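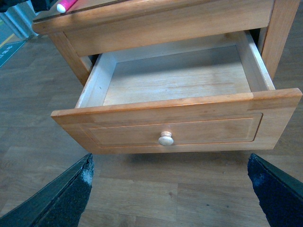
**FOR IMMEDIATE RELEASE**

**Flomska releases Pamton 2, control software for robots that have to open drawers**

*New version plans the pull while it is pulling, reads the furniture through the wrist camera, and knows when to let go of the knob*

TARNANO, March. Flomska today announced the general release of Pamton 2, the second major version of its manipulation software for robot arms working around household furniture. The release covers drawers with round knobs. Doors are on the roadmap, where they have been for a while.

Pamton 2 takes the view from a small camera at the wrist, finds a drawer front, finds the knob on it, and brings a two-finger gripper in on either side. It then closes, pulls, and keeps adjusting the direction of the pull according to what the drawer does. Earlier versions picked a straight line at the start and stuck to it with a confidence the drawers didn't always share.

"A cheap wooden drawer has opinions," said a spokesperson for Flomska. "It goes left a little, it binds, it comes free all at once. Our first version treated that as the drawer's mistake. We've come around to the drawer's point of view."
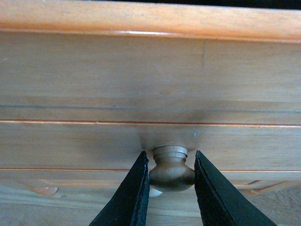

*A gripper finger on each side of a drawer knob, seen from the wrist camera.*

## What has changed

The largest change is in the controller. Pamton 2 plans the pull in short segments and replans after each one, using force at the wrist and the motion of the drawer front in the camera image. If the two disagree, it slows down. If they go on disagreeing, it stops, backs off along the path it came in on, and reports which of nine fault conditions it thinks it has met. Version 1 had a single fault condition, called "fault."

Perception has been rebuilt as well. The old knob detector was trained mostly on clean product photographs of dark metal hardware on white cabinets. It was excellent at clean product photographs. Shown a pale wooden knob on a honey-colored wooden drawer, it tended to choose a knot in the grain and approach that instead, very accurately. The new detector looks for the rim of the knob and the shadow under it, and it checks the result against the edges of the drawer front before the arm commits to anything.

Other changes in this release:

- Grasp width is set from the measured knob instead of from a table of knobs we had met.
- The arm releases and retreats before turning the wrist. Users of version 1 will know why this is in bold in the manual.
- Objects on top of the furniture are mapped before the first pull. Cables are treated as obstacles even when they stick up in the air.
- Logs can be replayed against a new set of controller gains with the arm switched off.
- The setting called "Gentle" is now gentler than the setting called "Normal." In version 1 they were the other way around.

## Clutter stays where it is

Many demonstrations of this kind of software start with somebody clearing the furniture. Flomska develops Pamton with pens and chargers left out on top, on the theory that customers own pens and chargers. The planner keeps the gripper low on approach and gives a wide berth to anything taller than the top surface, including loops of wire, which the depth estimator still finds mysterious. When it can't decide how tall something is, it assumes the worst and takes the longer route. This costs time. It has also greatly reduced the amount of correspondence on the subject of chargers.
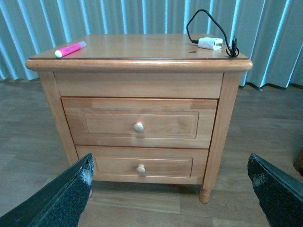

## The replay tool

Pamton 2 ships with a replay tool developed together with Kubíček, the integration firm that has been running prerelease builds on its own arms. The tool lines up the wrist video, the force trace and the planner's stated intentions on a single timeline, so an engineer can see the point at which the software believed something that wasn't so.

Kubíček asked for it after a long afternoon spent comparing log files by eye. "We had 10 text files open and a stopwatch," the firm said in a statement. "We would like our next afternoon to be shorter."

Recordings made with version 1 can be imported. The import keeps the original timestamps, including the ones from the build that ran an hour ahead, and flags them in orange.

## Known limits

Pamton 2 does not handle push-to-open drawers, recessed pulls, or drawers that are locked. It will try a locked drawer once, politely. Two knobs on the same drawer front are detected correctly, after which the software uses the left one and hopes. Support for bar handles is in testing at Tarnano, and the results so far can be described as varied.

## Availability

Pamton 2 is available now to existing license holders as a free upgrade. Configuration files from version 1 load without changes, apart from the "Gentle" setting, which customers should read the notes about before the arm moves. New licenses are sold through Flomska directly and through Kubíček.

## About Flomska

Flomska writes control, perception and planning software for robot arms from its office in Tarnano. The desks there have drawers, and the staff open them by hand.

**Press contact:** Flomska press desk, Tarnano

###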